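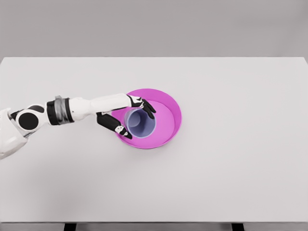

How Does a Robot Learn to Put a Cup in a Bowl?

Putting a cup in a bowl takes a person very little thought. You reach out, close your fingers, move your arm and let go. A robot does not know any of these steps until it has been taught. This page from the Undero Learning Center explains one way of teaching a robot, which is called demonstration. To demonstrate a task means to show how it is done.

The robot arm at the top of this page was drawn by a computer. The arm is white, and its hand is black, with fingers that can bend. It is holding a see-through cup in a wide pink bowl. A computer-made world like this one is called a simulation. A robot can practice in a simulation in much the same way that a pilot practices in a flight simulator.

Teaching by hand

The first way to show a robot a task is to move its arm for it. The motors are set so that the arm is easy to push. The teacher takes hold of it and guides it slowly to the cup, then to the bowl. Small sensors inside the joints measure how far each one has turned, and the computer writes down these measurements many times every second.

You may have learned to write in a similar way, with a grown-up's hand over yours on the pencil.

A simulated arm cannot be held, because it exists only inside the computer. It has to be taught in another way.

Teaching by remote control

The second way is called teleoperation. "Tele" comes from a Greek word meaning "far off," and "operation" means working or running something. The teacher may use a joystick, a special glove, or a pair of handheld controllers. When the teacher's hand moves to the left, the robot's hand moves to the left. When the teacher's fingers close, the robot's fingers close too.

Teleoperation can be used with real robots and with simulated ones. It takes patience to learn. The teacher cannot feel the cup and must watch the screen with care. In the Noso Project, new teachers practice for 2 hours before any of their work is saved.

What is saved?

Each time the teacher does the task from start to finish, the computer saves one demonstration. It contains pictures of the table and a list of numbers that tell where every part of the arm was. The pictures tell the robot what there was to see. The numbers tell it what the teacher chose to do.

One demonstration is not enough. If the cup were moved a little to one side, the robot might reach for the old place and close its fingers on air. For this reason the teacher repeats the task with the cup and the bowl in different positions. The Noso Project saved 494 demonstrations of its cup task, and some 28 of them were set aside because the cup had been dropped.

How does the robot use them?

A computer program studies all the demonstrations and looks for patterns. It compares what was seen with what the teacher did next. After this training, the robot tries the task without help. The program looks at the table, chooses a small movement, looks again, and chooses another. If the robot makes mistakes, the teachers record more demonstrations and the training is repeated.

Words to know

Demonstration: one complete showing of a task.
Joint: a place where a robot's arm or hand can bend or turn.
Sensor: a part that measures something, such as movement or light.
Simulation: a pretend world made by a computer.
Teleoperation: controlling a robot from a distance.

Try it at home

You will need a partner, a plastic cup and a plastic bowl. Your partner is the robot and must keep both eyes closed. Gently guide your partner's hand to pick up the cup and set it in the bowl. Do this three times. Then put the cup in a new place and ask your partner to try alone, with eyes still closed. Next, let your partner try with eyes open. Talk about which kind of information was missing the first time.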